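Reading time: 6 minutes

How do you teach a robot to pack a school bag?

I've got a question for you before we start. Can you remember learning to do up a zip?

I can't. I must have been three or four, and I expect somebody knelt down in front of me and did it slowly, and then did it again, and then let me have a go and waited a very long time while I got it wrong. Now I do my coat up while I'm looking for my keys and talking to the cat. My hands just know.

My job is getting robots to that point. Well, a little bit of the way to that point! I work in a workshop called Hullen, and what I mostly do all day is collect examples. I'll explain what I mean by that, because it's a funny sort of job and my own nephew thinks I make toys.

Telling a robot what to do

The old way to get a robot to do something is to give it a list of orders. Move your arm forward this far. Close your fingers. Lift. Turn. Open your fingers. If you've ever used blocks of code at school to make a cat walk across a screen, you've done the same thing.

Lists of orders are brilliant if nothing ever changes. Think of a factory where the same metal door comes along, in the same place, facing the same way, all day long. The robot doesn't need to be clever. It just needs to be exact.

Now think of your school bag. Where is it at this moment? Is it standing up or has it flopped over? Is the front pocket open? Is one of the straps twisted round behind? I bet it wasn't like that yesterday. A bag is soft, so it's a different shape every single time you put it down, and a list of orders that was perfect for yesterday's shape will have the robot pinching at thin air today.

You could try to write a list for every shape. I did try that once, when I was new, with a sock. I gave up before lunch.

Showing it instead

So we show the robot what to do, lots of times, and let a computer program look for the pattern. The program is called a learning system. Each time we show it the job from start to finish, that's one example. (In my workshop we also call them demonstrations, or "demos" if we're in a hurry.)

You might think I stand in front of the robot and wave my hands about while it watches. Some people do it a bit like that, but we don't. The trouble is that my hand has five bendy fingers and the robot's gripper has nothing like them, so watching me wouldn't tell it much about how to use its own.

What I do is sit down and drive. I have two handles, one for each hand, and when I move my left handle the robot's left arm moves, and when I move my right handle the right arm does the same. If I squeeze, the gripper squeezes. It feels very odd on the first morning, like trying to eat peas in oven gloves. After a week or so you stop noticing the handles.

While I drive, the computer saves two kinds of thing. It saves what the cameras can see, and it saves where every joint of both arms is, many times a second. So an example is a bit like a flick book, where every page has a picture and a note saying "and when it looked like this, the arms were here".

How many examples do you need?

Lots! For the bag job, which we've nicknamed Zanasik after a made-up wizard in a game I like, we wanted 700. On a good day I can do 40 before my shoulders start to grumble. I began in November and I wasn't the only one driving, thank goodness.

You'd think the best thing would be to make all of them exactly the same, wouldn't you? That's what I thought too. But imagine you only ever practised catching with one friend, who always threw the ball from the same spot, at the same speed, to the same hand. You'd be wonderful at catching that one throw. Then somebody else chucks you a ball from the side and it hits you on the ear.

Learning systems have the same problem. If the bag is always in the middle, the program learns "go to the middle". It hasn't learned anything about bags at all. So between one example and the next I change something. I turn the bag a bit. I pull a strap out and let it lie across the table. I squash the bottom in. I put different bits and pieces nearby, or I move the bag to the left so that the right arm has to stretch. 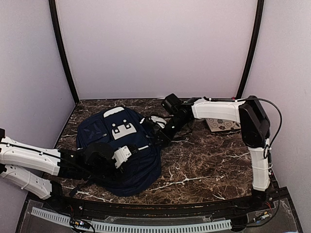 Lorena Carrasco told me I was still being much too tidy. She said that I always gave the bag a little pat after I'd moved it, and that children don't pat their bags, they drop them on the floor and run off to find the biscuits. The program would grow up thinking that all bags had been patted. She was right, and I was a bit cross about it for the rest of the morning, and then I started dropping the bag from shoulder height and letting it land however it liked.

What about mistakes?

I make loads. I go to pinch some cloth and it slips, or I bump one arm into the other and have to back away. At first I threw all of those away, as I thought the robot should only see perfect work.

But a robot is going to miss sometimes too, and if it's never seen an example of missing, it has no idea what comes next! So now, if I slip and then I put it right, we keep that one. It shows how to have a second try. If I slip and make a total mess and finish nowhere near the goal, we put it in a separate pile called Fonseca. (Don't ask me why it's called that. It was on the cupboard door when I got there.)

Somebody has to go through all the examples and decide which pile they belong in. It's slow, and it's a bit like watching somebody else play a game without being allowed a turn. I take my tea in with me.

Finding out if it worked

When there are enough examples, we feed them to the learning system and leave it running overnight. In the morning I let go of the handles, press start, and sit on my hands so I'm not tempted to help.

The first time we tried the bag job, we gave it 60 goes, with the bag in a new position for each one. It was pretty good when the bag was lying flat and hopeless when a strap was on top. So what do you think we did? We went back and collected another 75 examples with straps in all sorts of awkward places. That's how it goes: you test it, you find the thing it can't do, and you go and show it that thing.

Try it yourself

You can be a learning system at home, if you've got a friend and a bag and a scarf to use as a blindfold.

Put the blindfold on and sit with the bag in front of you. Your friend stands behind, holds your wrists and moves your hands through the job, which is opening the bag and taking out one book. No talking! Do that five times, with the bag in exactly the same place each time. Now try it by yourself, still blindfolded, and see how you get on. Then ask your friend to turn the bag round without telling you which way, and have another go.

After that, start again from the beginning, but this time your friend should move the bag before each of the five practice turns. When you do the last bit by yourself, see if you find it any easier.

My nephew got the book out in the end, along with half a banana that had been in there since the school trip to Husteck.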